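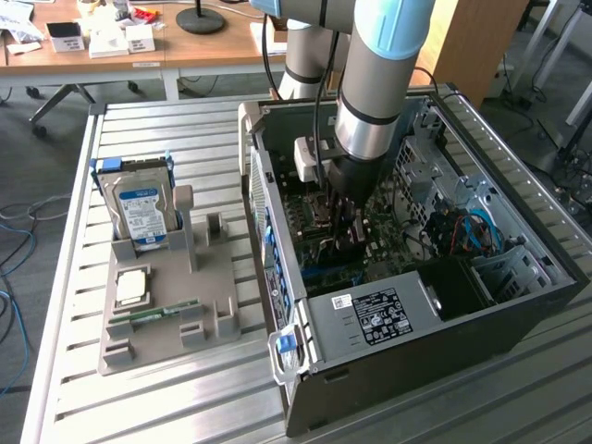
To: Equipment Reuse mailing list
From: Office of Equipment Reuse, Genthorpe Technical Institute
Subject: Re: Order of removal for desktop towers, and labeling of parts

Dear colleagues,

This message replies to the questions received from the Anmont site and sets out the practice that all sites are asked to follow for the February intake. The earlier message is quoted in full so that those who joined the list recently may follow the discussion.

> From: Daichi Wada, Anmont site
> To: Equipment Reuse mailing list
> Subject: Order of removal for desktop towers, and labeling of parts
>
> Dear all,
>
> We have begun preparing for the February intake and would be grateful for guidance on three matters.
>
> First, the current instructions say that the memory is to be removed before the processor, but the checklist supplied with the Trusel trays lists the processor first. Our staff have followed both at different times, and the records are no longer consistent.
>
> Second, may a hard drive be stored with its blue plastic carrier still attached? Taking the carrier off adds time, and the carriers are then easily separated from the cases they belong to.
>
> Third, we would like to know whether power supplies should be taken out of the case at all if the tower is intended for reassembly.
>
> With thanks for your attention,
> Daichi Wada

Order of removal

The written instructions take precedence over the Trusel checklist. After the side panel is off and the tower has been laid on its side, please proceed as follows:

Disconnect the data and power cables from the drive, and leave them inside the case.
Remove the hard drive.
Remove the memory modules.
Remove the cooler, then open the socket frame and lift out the processor.

The processor is left until last so that the socket is exposed for the shortest possible time. Once the processor is out, close the frame and fit the plastic cover if one is available. Sites that have run out of covers may request them from the Bailly store in bags of 20.

Records made under the other order do not need to be corrected. Please add the words "checklist order" in the remarks column and continue.

Hard drives and carriers

Drives may be kept in their carriers. The case number should be written on a paper tag tied to the carrier. Please do not write on the drive label or cover it with tape, as the serial number is read from it at the erasure stage. A drive that has not been erased may not leave the site under any circumstances, and this applies equally to drives that fail to start.

Power supplies

Where the tower is intended for reassembly, the power supply stays in the case. It should be taken out only if it has failed the load test, and it must then be sent to Bailly unopened. Members of staff are not authorized to open a power supply at any site.

Use of the parts tray

Each tray serves one tower at a time. The drive stands upright in the holder at the back, the processor lies in the square pocket with its metal side up, and memory goes in the groove or the upright slot. The tray is placed to the left of the tower on the bench. Parts from a second machine must not be added, even when pockets are free.
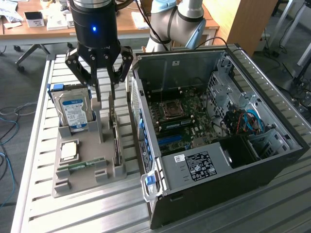
Last changed: 29 December 2025

Memory left in the tower

It has been asked whether every memory module must be removed. Where the intake form carries the code 2404, one module may remain seated on the board for the start test and the others go to the tray. For all other codes, every module is removed and tested separately. The number of modules found on arrival should be entered on the form before any are taken out.

Labeling

Tags are issued in rolls of 1000 and are numbered in sequence. A spoiled tag should be struck through and attached to the back of the form, so that the sequence can be checked at the end of the month. Tags from the old series, which are marked with a letter before the number, may be used up for cables and brackets but are no longer accepted for drives or processors.

Machines of historical interest

Equipment made before 1980 falls outside these instructions. It should be left as received, with covers in place, and reported to this office in writing.

Questions may be sent to the list. Requests for trays, tags or socket covers should go directly to the Bailly store, with the name of the site and the person who will receive the delivery.

Respectfully,

Office of Equipment Reuse
Genthorpe Technical Institute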